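怎么在开放日上演示机械臂摆甜甜圈,而不至于太丢人

这篇写给下一个接手演示台的人。我们在 Trutier 的开放日上做过一次,题目定得很朴素:让机械臂把甜甜圈和纸托从一个托盘挪到另一个托盘。听起来像小学手工课,准备起来像搬家。六月再办的时候,照着下面的顺序来,至少能少挨几句观众的点评。

一、先定题目,再买甜甜圈

题目要小。参观者在每个台子前平均站不了多久,你若打算演示“智能餐饮全流程”,他们会在“智能”两个字之后走向咖啡机。我们的题目是一句话:夹起来,放过去,松手。Nadine Karaki 最初写的方案有 40 页,最后留下来的是封面和这一句。

甜甜圈选带糖霜和彩针的。素面的更好夹,可惜观众隔着护栏看不清,会以为你在搬轴承。带糖霜的颜色醒目,小朋友也愿意往前挤。代价是糖霜会沾到指垫上,这个后面再说。数量按 20 个备,演示用一部分,剩下的归工作人员。不要反过来分配,我们试过。

二、布置台面

1. 深色托盘配浅色台面。纸托是牛皮纸色,放在深色托盘里边缘清楚,视觉识别省心。直接放在浅色台面上也能认,只是阈值要重新调一遍,别指望沿用前一天的参数。

2. 空纸托提前铺好衬纸,四角压平。翘起来的衬纸是本项目最大的敌人,夹爪会一本正经地把它当成目标,观众会一本正经地鼓掌。

3. 托盘要留出夹爪张开的余量。带把手孔的那种托盘很好搬,但夹爪也觉得它很好搬。路径规划时把整个边沿设成禁入区。

4. 线缆走台面下方,扎紧。开场前把手臂慢速跑一圈,全程看线,别看手机。

三、夹爪的设定

指垫用软的,颜色鲜艳些,后排的人才看得出哪里在动。夹持力从最低档往上加,每次加一点,拿替身练。替身可以是洗碗海绵,尺寸凑合,而且不会碎成渣。等海绵稳定了再换真货。

甜甜圈从侧面夹,手指落在中线以下。从上往下压,糖霜会先走一步。至于那个洞,Emiliano Montoya 坚持认为应该伸一根手指进去挑起来,理由是“人就是这么干的”。我没见过哪个成年人这么干,不过他说得很诚恳,我们给了他一下午,然后回到侧面夹。

空纸托则夹边,不夹底。纸托很轻,松手时会跟着指垫一起走,像舍不得散场的亲戚。解决办法是松手以后先原地停一拍,再竖直抬起,切勿横移。

四、开场流程

上午九点前完成标定。灯光一变就重来一次,展厅的人总爱在最后一刻“把气氛灯打开看看”。

每一轮控制在 4 分钟以内。讲解的人站在急停按钮够得着的地方,先说要做什么,再启动。顺序千万别颠倒,不然你会发现自己在给一台已经出错的机器配旁白。

讲解词里少用“自主”,多用“夹”和“放”。有人问它会不会抢走面包店的工作,可以请对方看完一整轮再问一遍。

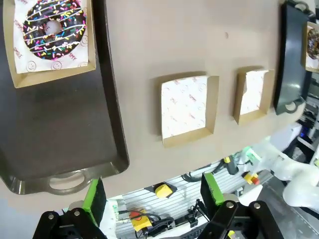 Begoña Paredes 看完第二轮以后插话说,慢归慢,她倒觉得可以更慢一点:速度一快,大家只顾着等它出洋相,慢下来反而会开始看它怎么选位置、怎么靠近。她还建议把“失败了怎么办”放进讲解词里,与其让观众猜,不如当场演示一次重试。

这条意见我起初不太服气,毕竟我们为了提速熬了三个晚上。后来还是照办了,速度降下来,问题的质量肉眼可见地提高,有人问起力反馈,也有人问手腕上装的东西是干什么用的。提速的那三个晚上就当锻炼身体。

五、常见事故与处理

糖霜沾上指垫:每两轮擦一次,用湿布,擦完再用干布。别用纸巾,纸屑粘在糖上以后,夹爪看起来像感冒了。

彩针掉落:随手扫走。识别模型会认真对待每一粒彩针,它的职业操守比我们强。

夹空:让程序退回上一个等待点,重新识别一次,只重试一次。第二次再空就按暂停,说“我们来看看它看到了什么”,把相机画面切到大屏幕。这句话救过我两回,而且它是实话。

衬纸跟着甜甜圈一起起来:继续放过去,不必停。多数人会以为这是设计。

有人伸手去拿甜甜圈:按急停,微笑,递给他护栏外那一盘。护栏外一定要有一盘。

六、收场

先把手臂送回停放位,断电,再收食物。托盘洗净晾干后放回原来的箱子,指垫单独装袋,写上日期。日志导出来存好,我们那天的记录有 1,226 行,其中几乎 40 行是同一条“目标丢失”,时间正好对得上气氛灯。

上过台子的甜甜圈不要吃。Mortimer Tillman 问过我两次能不能吃,答案两次都一样。

参数表和讲解词放在演示台的抽屉里,讲解词是改过的慢速版。海绵也在里面,请别拿去洗杯子。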